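우코스소프 지점 객실정비팀 월례회의 회의록

일시: 5월 정기회의, 오후 2시 시작
장소: 앨우드동 2층 휴게실
참석: 정비팀 주간조·야간조, 운영지원, 본사(플로몬몽) 자동화 담당
안건: 1. 클린홈 시범운영 중간보고 2. 인원 배치와 근무시간 3. 안전 및 책임 소재 4. 기록과 평가 5. 기타

1. 클린홈 시범운영 중간보고

본사 담당이 앨우드동 시범운영 경과를 보고함. 대상은 취사 가능한 장기숙박 객실이며, 맡긴 일은 바닥과 가구 위의 천류 수거, 주방 소물품 정리 두 가지임.
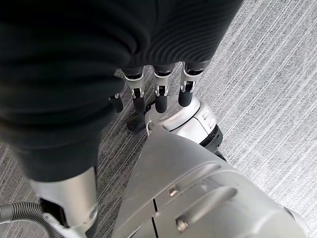
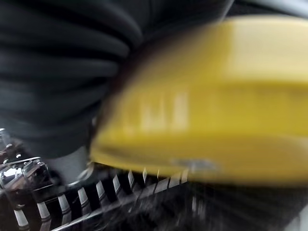 찰름 노이판은 천 한 장 집는 것을 보여 주면서 정비가 자동화됐다고 말하는 것은 앞서 나간 이야기라고 했다. 객실 하나를 끝내려면 집어 드는 일 다음에 분류하고, 얼룩을 보고, 버릴지 빨지 정하고, 손님이 두고 간 물건인지 가려야 하는데 보고서에는 그 뒤의 일이 한 줄도 없다는 것이다. 또 집는 데 걸린 시간만 적고 집은 뒤 사람이 다시 펴서 접은 시간은 어디에 적었는지 물었다.

본사 담당은 시범 기간에 시도한 작업이 약 700건이고 이 가운데 500건이 사람 개입 없이 끝났다고 답함.

이에 대해 '끝났다'의 기준을 묻는 질문이 여러 번 나옴. 본사 담당의 설명으로는 물건이 지정된 바구니나 선반 위에 놓이면 완료로 본다고 함. 뒤집혀 들어간 것, 젖은 것과 마른 것이 섞인 것, 수거하지 말아야 할 손님 물건이 들어간 것도 완료에 포함되는지 재차 물었고, 현재 집계 방식으로는 구분되지 않는다는 답을 받음.

주간조에서는 완료로 잡힌 객실에 들어가 보면 바구니를 쏟아서 처음부터 다시 나누는 날이 많았다고 함. 그 시간은 정비 시간으로도, 로봇 관련 시간으로도 기록되지 않았음. 근무표에는 그냥 '기타'로 남아 있음.

본사 담당은 초기 단계이므로 숫자가 앞으로 나아질 것이라고 함. 찰름 노이판은 나아질 것이라는 말은 지난번 세탁물 운반 카트 때도 들었고 그 카트는 지금 지하 창고에서 빈 상자 받침으로 쓰이고 있다고 함. 본사 담당은 카트 건은 다른 업체 제품이었다고 답함.

확인된 사항:
- 700건과 500건의 건별 기록을 팀에 공개한다.
- 완료 기준을 바꾸기 전까지 이 수치를 사내 게시물에 인용하지 않는다.
- 재작업 시간은 다음 달부터 별도 항목으로 적는다.

2. 인원 배치와 근무시간

운영지원에서 하반기 배치안을 설명함. 우코스소프 지점 객실은 모두 138실이고 현재 정비 인원은 11명임. 배치안은 인원을 줄이지 않는다고 되어 있으나, 결원이 생길 때 충원한다는 문장은 지난 안에서 빠졌음.

빠진 이유를 물었으나 운영지원은 문구를 다듬는 과정에서 생긴 일이며 의도는 없다고 함. 의도가 없으면 다시 넣어도 되지 않느냐는 질문에는 본사 검토가 필요하다고 답함. 이 대목에서 논의가 길어져 서기는 요지만 적음.

꿀랍 와타나퐁은 인원수보다 하루가 어떻게 바뀌었는지를 봐 달라고 함. 시범 객실을 맡은 날은 한 방을 처음부터 끝까지 자기 순서로 하지 못하고, 기계가 멈췄다는 알림이 오면 하던 욕실 청소를 두고 다른 층으로 가야 함. 가서 하는 일은 대개 떨어진 것을 주워 제자리에 놓고 다시 시작 단추를 누르는 것임. 돌아오면 욕실 바닥의 세제가 말라 있어 다시 닦아야 함. 몸은 덜 굽히게 될 것이라고 들었는데 계단을 더 오르게 되었다고 함.

야간조에서도 비슷한 의견이 있었음. 야간에는 층마다 한 사람뿐이라 알림을 받으면 그 층이 비게 됨. 손님 호출과 로봇 알림이 겹칠 때 무엇을 먼저 받을지 정해진 것이 없어 각자 판단하고 있음.

반대 의견도 기록함. 주간조 한 사람은 침대 밑과 소파 뒤에 떨어진 천을 꺼내는 일은 허리 때문에 늘 부담이었고, 그 일만이라도 맡길 수 있으면 계속 쓰고 싶다고 함. 다만 현재 기계는 침대 밑까지 들어가지 않는다는 점을 본사 담당이 확인해 줌. 왜 사람이 제일 싫어하는 자리부터 맡기지 않고 손이 쉽게 닿는 자리부터 맡겼느냐는 물음이 있었고, 손이 쉽게 닿는 자리가 기계에도 쉽기 때문이라는 답이 있었음.

직무명 변경 건. 배치안에는 시범 객실 담당자의 직무명이 '정비원'에서 '정비 운영 파트너'로 바뀌어 있음. 수당은 그대로임. 참석자 다수가 이름만 바꾸는 데 반대함. 알림 대응과 재시작, 바구니 교체가 새로 생긴 일이라면 직무기술서에 적고 수당을 따져야 한다는 의견임. 운영지원은 가져가서 검토하겠다고 함. 언제까지인지는 답하지 않음.

확인된 사항:
- 충원 문장을 되살리는 안을 팀 의견으로 본사에 제출한다.
- 야간에는 손님 호출을 먼저 받는다. 로봇 알림은 아침까지 두어도 근태에 반영하지 않는다.
- 직무명 변경은 보류한다.

3. 안전 및 책임 소재

객실 안에 기계가 있을 때 사람이 함께 들어가 일해도 되는지 논의함. 안내문에는 '가까운 거리에서 함께 작업할 수 있음'이라고 되어 있고 교육 자료에는 '작동 중 접근 금지'라고 되어 있음. 두 문서 모두 본사에서 내려온 것임. 본사 담당은 교육 자료가 더 엄격하므로 우선 그쪽을 따르라고 함. 그렇게 하면 객실 하나를 기다리는 동안 다음 객실이 밀린다는 지적이 있었고, 밀린 시간을 누구의 실적으로 볼지는 결론이 나지 않음.

파손 건. 시범 기간 중 컵 손잡이가 떨어진 일이 한 번 있었고 파손 보고서에는 당일 객실 담당자 이름이 적혔음. 담당자는 그 시간에 옆 객실에 있었음. 양식에 '기계'를 적는 칸이 없어서 그렇게 된 것으로 보임. 참석자들은 양식을 고치고 이미 적힌 이름을 지워 달라고 요구함. 본사 담당은 양식은 바꿀 수 있으나 이미 제출된 보고서의 수정은 다른 부서 소관이라고 함. 찰름 노이판은 이름을 적는 데는 하루도 안 걸렸는데 지우는 데는 부서가 하나 더 필요하냐고 물었고, 담당 부서에 이번 주 안으로 문의하겠다는 답을 받음.

분실물 건. 손님이 의자에 걸어 둔 스카프나 옷이 수거 대상으로 들어갈 가능성을 논의함. 실제 접수된 민원은 아직 없음. 민원이 없다는 것이 그런 일이 없었다는 뜻은 아니라는 의견이 나왔고, 지금까지는 사람이 바구니를 다시 쏟아 보기 때문에 걸러진 것이라는 설명이 덧붙었음. 그 확인 작업을 줄이는 것이 배치안의 시간 절감 근거로 들어가 있다는 점이 이 자리에서 처음 확인됨.

확인된 사항:
- 작동 중에는 객실에 들어가지 않는다. 안내문은 회수한다.
- 파손 보고서 양식에 장비 칸을 넣는다.
- 바구니 확인은 줄이지 않는다.

4. 기록과 평가

클린홈 관리 화면에 담당자별 응답 시간이 표시되는 것이 확인됨. 알림을 받고 객실에 도착하기까지 걸린 시간을 초 단위로 보여 줌. 팀에서는 이 항목이 있다는 사실을 안내받은 적이 없음.

본사 담당은 제품에 기본으로 들어 있는 항목이며 평가에 쓰고 있지 않다고 함. 쓰지 않는다면 끄면 되지 않느냐는 물음에 기능을 끌 수 있는지 확인해 보겠다고 함. 꿀랍 와타나퐁은 확인이 될 때까지 알림을 개인 단말이 아닌 층별 공용 단말로 받자고 제안했고 이견이 없었음.

카메라 영상의 보관 문제도 나옴. 객실에는 손님 소지품이 있고 정비원도 드나듦. 보관 기간과 열람 권한자를 물었으나 본사 담당이 답변 자료를 가지고 있지 않았음. 서면으로 받기로 함. 서면이 오기 전까지 시범 객실 수를 늘리지 말자는 의견이 다수였고, 본사 담당은 확대 일정이 이미 잡혀 있다고 함. 일정을 누가 언제 정했는지 물었으나 이 자리에서 답을 듣지 못함.

확인된 사항:
- 알림은 층별 공용 단말로 받는다.
- 응답 시간 표시를 끌 수 있는지 다음 회의 전까지 회신받는다.
- 시범 객실 확대에 대해 팀은 동의하지 않았음을 회의록에 남긴다.

5. 기타

앨우드동 3층 비품실 열쇠가 또 안 맞음. 새로 깎은 것을 반납하고 원래 열쇠를 쓰기로 함.

고무장갑 중간 크기가 떨어짐. 신청서는 지난달에 올렸고 승인 대기 중임. 클린홈용 예비 부품은 신청 다음 날 도착했다는 발언이 있었으며, 발언자 요청으로 기록함.

교육 시간은 근무시간 안에 넣는 것으로 재확인함. 지난번 교육에 퇴근 후 참석한 사람은 시간을 적어 운영지원에 내면 됨.

지난 회의록 가운데 '로봇 도입에 대체로 긍정적인 분위기였음'이라는 문장은 그런 논의를 한 기억이 있는 사람이 없어 삭제함.

다음 회의는 6월, 같은 시각, 같은 장소. 건별 기록은 회의 전에 휴게실 게시판에 붙여 두기로 함.

오후 3시 40분 마침.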